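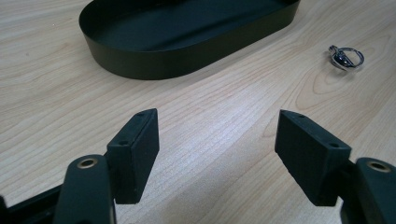
Finger pads: block or tapered?

The Callamwood bench has spent most of April on one narrow question: which finger pads to fit to the hand-held grippers before the next batch of recordings. Two sets were compared. The block pads are the ones already in stock. The tapered pads came from Truklow and have a thinner tip with a softer facing. Conceição Loureiro ran the handling sessions and Zhiqiang Xue looked after the controller and the logs.

The tasks were kept to small household items, with jewellery and key rings at the hard end and soft goods at the easy end. Seven items went through both pad sets, giving 372 logged grasps after spoiled takes were removed. A take was spoiled if the gripper's pose was lost for more than a moment or if the operator touched the item by hand.

On soft goods there was little to choose between the two. Both sets held a plush toy by the body without slipping, and the wide face of the block pad was slightly more forgiving when the approach was off centre. The tapered pads closed on less material and let the toy swing, a nuisance when the next step is to line up a loop with a hook.

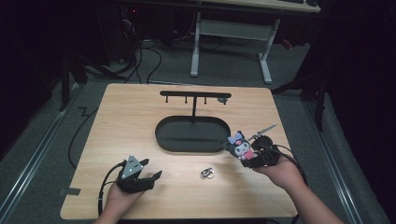

Two-handed hanging task: Kuromi keychain in the right gripper, left gripper open, stand hooks empty.

Flat metal items were a different matter. A ring on a hard table top gives the pads almost nothing to close on, and the block pads tended to push it along the surface before they got under it. The tapered pads did better here but wore faster. Their facing had begun to lift at the tip by the end of the second session and was glued back twice.

Pose tracking also needed attention. Zhiqiang found that the Zheng controller was smoothing the jaw width too heavily, so that quick closes were logged late. Turning the filter down brought the log back into step with the video at the cost of a noisier trace — acceptable for replay, less so for force estimates. The same setting will be used for both pad sets from now on.

The block pads stay on for the hanging tasks. A second tapered version, with a bonded tip, is on order for the ring and key work. Files from the comparison are in the Odument store under bench 7, and the folder notes list the filter setting used for each take. Anyone replaying the early takes should apply the timing correction in the same folder first. Reports of lifted facings go to Conceição, with the pad number please.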